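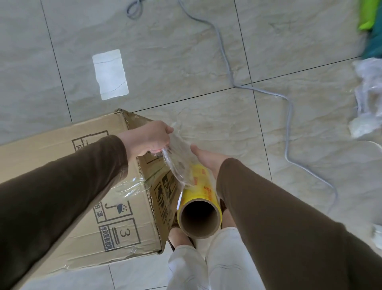
Cling film

Cling film (also called plastic wrap or food wrap) is a thin, see-through plastic sheet used mainly for covering food. It is usually sold wound on a cardboard core, and for something so light it does a remarkable number of jobs.

Materials

The first household films were made from PVDC, a superb barrier to air and smells. Many kitchen brands later moved to polyethylene, which is cheaper but less clingy. Caterers often prefer PVC, which stretches beautifully and grips well.

How it clings

The film sticks best to smooth surfaces such as glass and glazed china, and best of all to itself. Very thin sheets can bend to follow tiny bumps, so a great deal of the surface touches at once – a lovely bit of everyday physics! Some films also have additives that make them tackier.

Uses beyond the kitchen

Decorators wrap wet brushes in it overnight, and gardeners stretch it over seed trays to keep the compost moist. At the Fandby craft fair, held each July, Sheyla Urrego prints marbled paper by pressing wrinkled film into wet paint. Her largest piece, now in Stundon library, joins 64 sheets into a single glorious blue panel.

See also

Aluminium foil
Greaseproof paper
Beeswax wrap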